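Surkport Releases Radano 2, an Open Source Tool for Keeping Front-End State in Order

STORNLEY, 6/23/21 – Surkport, a software company that makes tools for web developers, has today released version 2 of Radano, its open source library for managing state in browser applications. The new version is smaller than the one before, works with any view library, and brings a new way to follow how data moves through a page while it is being developed.

Radano was started as an internal project at Surkport, where the teams had the same difficulty in almost every application they delivered. Data was kept in many places, two parts of the page did not agree with each other, and the developer who had to find the mistake spent many hours reading code written by other people. The first public version was used mostly by small teams. Version 2 was written again from the beginning, with the comments of those teams on the table.

"We have listened a lot in the last year," said Joaquim Figueiredo, lead developer of Radano. "People told us they liked the idea of the library, but they had to write too much code before they could see a result. In this version a developer can install Radano, write one store and connect it to the page in the same morning. For us this was the most important goal."

What is new in version 2

Stores in Radano 2 are plain objects. It is no longer necessary to declare actions in a separate file, and the names of events are created by the library. Developers who prefer the older style can continue to use it with a small compatibility package, which will be maintained until the next major version.

Type definitions are now part of the main package. In version 1 they were published separately and were sometimes behind the code, a problem that was reported many times in the public issue list. During the work on the new release the team closed 102 issues, and a large part of them concerned types.

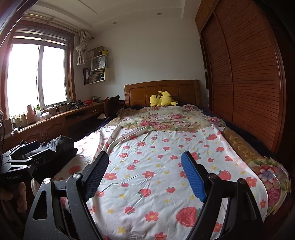

Floral quilt and strawberry-print sheet on a double bed.

The biggest addition is Coelho, a panel for the browser's developer tools. Coelho shows every change made to a store, the component that asked for it and the time it took. A developer can go back to an earlier state, change one value and let the application continue from that point. The record can be saved as a file and sent to a colleague, who can open it on another computer and see the same steps. Coelho is included in the release at no cost and does not send any data outside the developer's machine.

Server rendering has also been improved. The state prepared on the server is now passed to the browser in one step, and parts of the page which the visitor has not opened yet can wait for their data. Applications that do not use server rendering will not load this code.

Tested on real applications

Before the release, Surkport moved its own products to Radano 2. The automatic test suite has now 822 tests and runs on each change proposed to the project, in all the browsers that the library supports. Support for very old browsers was removed, a decision that was discussed openly with the users – not everybody agreed, and for this reason version 1 will receive security corrections until October.

In total, 67 people outside the company contributed code, translations or corrections to the documentation. Their names are published in the release notes.

"Some of the best ideas in this version did not come from our office," said Figueiredo. "The way to save a record in Coelho was proposed by a contributor who works on a booking system and was tired of explaining the same error by telephone. We are very thankful for this kind of help, and we hope that more people will write to us, also when they have only a question."

Moving from version 1

A migration guide is available on the project website, together with a command line tool that changes the most common patterns automatically. The tool writes a list of the places it could not change, with a link to the matching page of the guide. Teams are advised to update the compatibility package first and then move one store after the other.

Availability

Radano 2 and Coelho are available from today under the MIT license. Both can be installed with the usual package managers. Paid support, including help with migration and training for teams, can be requested from Surkport directly.

About Surkport

Surkport develops software and tools for web teams from its office in Stornley. The company maintains several open source projects and offers consulting on front-end architecture, performance and accessibility.

Press contact
Surkport Press Office, Stornley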